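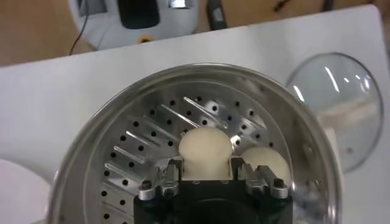

Two buns on the steamer tray.

Section 4. Setting up and using the steamer on the Clesto countertop burner

4.1 Before first use

1. Remove all packing material, including the card disc under the tray.
2. Wash the pot, tray and lid in warm water with dish soap. Do not use steel wool on the polished rim.
3. Wipe the burner plate with a damp cloth. Never put the burner in water.
4. Place the burner on a level, heat-proof surface with at least 14 cm of free space behind it.
5. Plug the cord straight into a wall outlet. The burner draws 1,390 watts at full power and must not share an extension cord with another appliance.

Note: A faint smell during the first heating is normal and clears after a few minutes. Open a window.

4.2 Filling and heating

1. Pour water into the pot, keeping the level below the tray. Water that touches the tray will come up through the holes at the boil and soak the food.
2. Lower the tray into the pot and press lightly at both sides until it sits flat.
3. Put the lid on and turn the dial to 6.
4. When steam comes steadily from the lid vent, turn the dial back to 4.

CAUTION: Steam burns. Lift the far side of the lid first and keep your face and arms back.

Hard water leaves white scale on the pot wall. It does no harm, but see 4.5 if it builds up.

4.3 Loading food

Leave a finger's width between pieces. Dough swells as it cooks – buns that touch will stick together and tear when pulled apart. Small squares of baking paper may be used under dough, but do not cover the whole tray.

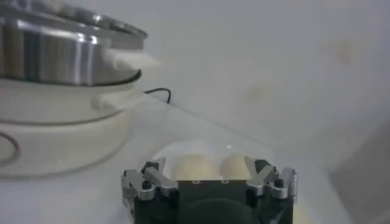
Frozen food can go in without thawing. Add around 5 minutes to the times below and check the water level halfway through.

4.4 Steaming times (dial at 4)

Plain buns, small: 12 minutes
Filled buns: 15 minutes
Broccoli, cut: 6 minutes
Potatoes, quartered: 20 minutes
Whole fish, up to 500 g: 14 minutes

Start timing when the lid goes back on. For buns, turn the burner off at the end and wait two minutes before lifting the lid. Sudden cool air can make the tops wrinkle.

4.5 Removing scale

1. Let the pot cool completely and empty it.
2. Add one cup of white vinegar and two cups of water.
3. Boil for five minutes with the lid off, then leave to stand for 27 minutes.
4. Pour away, rinse twice and dry.

If the burner shuts off and the red light blinks, the dry-boil cutout has tripped. Unplug it, let it cool, refill the pot and start again from 4.2. If the light still blinks, contact Trevgate Service and quote fault code 213.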